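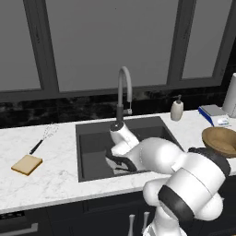 Notas del ponente. Brazo de cocina del taller compartido Rorinden: estado de la construcción y del banco de pruebas simulado.
Versión para la sesión del 19 Feb 2026.

Apertura. Saludar y agradecer la cesión de la sala. Recordar que el taller Rorinden trabaja en este proyecto con medios propios y que los resultados se publican íntegros, incluidos los desfavorables. Indicar que las preguntas pueden formularse en cualquier momento.

Antecedentes. El brazo físico se monta en el banco del fondo del taller. Los reductores proceden de Werko y la fuente de alimentación, de Kopecký. La entrega de esta última se retrasó, y el grupo acordó adelantar entretanto la parte de simulación – decisión que consta en el acta y que conviene mencionar sin extenderse.

Entorno simulado. Se denomina Grosta. Reproduce una cocina doméstica con encimera de mármol, fregadero y objetos de uso corriente. Explicar que el programa de control es el mismo que se cargará en el brazo real y que solo cambia la capa de comunicación con los motores. Hasta la fecha se han ejecutado 1,000 ensayos, repartidos en 14 configuraciones de encimera.

Aproximación y agarre. Pasar a la vista cenital. El cuenco es de madera y tiene la pared inclinada; los dedos, abiertos, quedan a ambos lados de la pieza rosada que hay en el fondo. Subrayar que una pieza blanda e irregular plantea dificultades distintas de las de un bloque rígido. No entrar en el modelo de contacto salvo que se solicite.

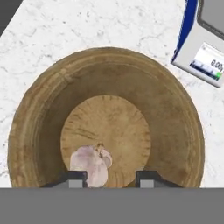

Un cuenco de paredes rectas habría simplificado el agarre, pero en mi casa no hay ninguno así, y prefiero que el brazo se pruebe con lo que tenemos en los armarios. La observación llegó por escrito al taller y procede leerla tal cual. Responder que el grupo comparte el criterio y que la geometría inclinada se mantendrá en todas las configuraciones.

Traslado del recipiente. Exponer la segunda tarea: sujetar el cuenco por el borde con la pieza dentro y desplazarlo sobre la encimera. Señalar que la inclinación durante el traslado es el parámetro que más tiempo de ajuste ha exigido. La velocidad de la muñeca está limitada al 65 % de la nominal.
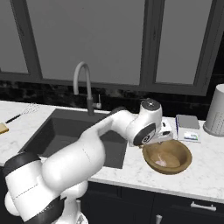

¿Cuándo se instalará la pinza en el brazo real?
En marzo, una vez verificado el cableado de la fuente y repetida la calibración de la muñeca.

Asuntos pendientes. Quedan 4 tareas abiertas: anclaje de la base al banco, parada de emergencia, protección de los cables del codo y redacción del manual de uso para los miembros del taller. La parada de emergencia tiene prioridad; no se autorizará ningún movimiento con personas próximas hasta su aprobación.

Cierre. Remitir a la hoja de turnos del banco y ceder la palabra a la sala.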